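Section 4: Putting the Tresell on the wall and getting it talking

Okay, so by now you've read the bit about choosing a spot, the old thermostat is still on the wall, and you've got the Tresell sitting in its box looking smug. I've fitted more of these than I care to admit (my own house, my sister's, and most of the downstairs units in my building), and I wrote this section the way I'd talk you through it over the phone. The booklet in the box is fine, but it was clearly written by someone with a brand new house and perfectly straight wires.

What you need within reach: a small flat screwdriver, a medium Phillips, a pencil, a level, masking tape, and your phone for taking a picture of the old wiring. If your wall is plaster, add a drill and the two anchors from the little bag marked B.

CAUTION: Turn off the furnace at the breaker before you touch anything. The switch on the side of the furnace doesn't count. If you find thick wires joined with wire nuts behind the old thermostat, stop there. That's line voltage and the Tresell isn't made for it. Put the cover back on and call an electrician.

4.1 Taking the old one off

1. Turn the heat up on the old thermostat until you hear the furnace start. Now go flip the breaker. If the furnace stops, you've got the right one.

2. Pull the old cover straight toward you. Some of them have a tab at the bottom, and the older Brunner ones have a tiny screw on the left side that gets painted over. Scrape the paint out of the slot first or you'll chew it up like I did.

3. Take a picture of the wires with the letters showing. Take two. I once had a lovely sharp photo of my own thumb.

4. Label each wire with a bit of tape, using the letter of the terminal it came from. Go by the letter and ignore the color. In my house the white wire was on Y, and I still don't know who did that.

5. Loosen the terminals, ease the wires out, and wrap them around the pencil so they can't slide back into the wall. Then unscrew the old backplate.

Note: You may see a wire tucked back in the hole that isn't connected to anything. Leave it alone for now but don't trim it. You might want it in 4.2.

4.2 The backplate and the wires

6. Hold the Tresell backplate over the hole with the arrow pointing up, set the level on top, and mark the two screw holes. A crooked thermostat works exactly the same as a straight one, but you'll be looking at it every time you walk to the kitchen.

7. Screw the backplate on until it's snug and then quit. The plastic bows if you keep going, and a bowed plate won't let the display click in.

8. Push each wire into the terminal with the matching letter. You want bare copper going in and no bare copper showing outside. Give each one a gentle tug.

9. Look for a C wire. The Tresell wants one for steady power. If your old thermostat didn't use C, that spare wire in the wall may do the job, but it has to be connected at the furnace end too. Mercy Obura from the Orer help line walked me through mine with great patience, and she told me the missing C wire is what most of her winter calls come down to. 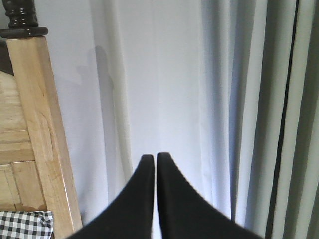

Black gripper fingers, tips together.

10. Stuff a little of the foam from the box into the hole behind the plate. Cold air comes up inside the wall and blows right on the sensor, and then your thermostat thinks it's February all year. My hallway read 7 degrees too low until I did this!

11. Line up the display with the plate and press until it clicks on both sides.

CAUTION: Don't force the display. If it won't click, take it off and look for a wire standing up too high. Bent pins aren't covered by the warranty, and I have the email to prove it.

4.3 First power-up

12. Turn the breaker back on. The display stays dark for a bit and then shows the Orer logo. Give it 30 seconds before you start worrying.

13. Pick your language, then your system type. If you don't know the type, choose Forced Air if you have vents and Hot Water if you have radiators. The menu also offers Tidell Zone, and you can skip past it unless there's a Tidell panel next to your furnace.

14. When it asks for the installer code, type 524. The booklet hides this in the back under "Service," for reasons I can't guess.

15. Press Test, then Heat. You should hear the furnace come on and feel warm air at a vent after a few minutes. Press Stop, and do the same for Cool if you have it. Don't run the Cool test when it's freezing outside.

Note: If the screen shows E3, the thermostat isn't seeing the R wire. It's nearly always a wire that isn't pushed in far enough. Breaker off, display off, push it in again, and start over from step 11.

4.4 Getting it on the Wi-Fi

16. Go to Menu, Network, Find. Pick your home network and put in the password with the little arrows. It's slow, and capital letters are on the second page.

17. If your network doesn't show up, check that your router's 2.4 GHz band is turned on. The Tresell can't see the 5 GHz one at all.

18. In the app, tap Add Device and type the code from the thermostat screen. The code expires fairly quickly, so have the app open first.

My neighbor Meirion Kemeys skipped this whole part and runs his straight from the buttons, and his apartment is perfectly comfortable. You can always come back to it later, and your schedule won't be lost when you do.

4.5 Filter reminder

19. Go to Menu, Reminders, Filter. It comes set to 3000 hours of fan time, which I think is far too long if you have a dog. Drop it to whatever suits your house and press Save. If you back out with the arrow it forgets what you typed.

Setting up the daily schedule is in Section 5. Keep your wire photos until you've been through one heating season and one cooling season.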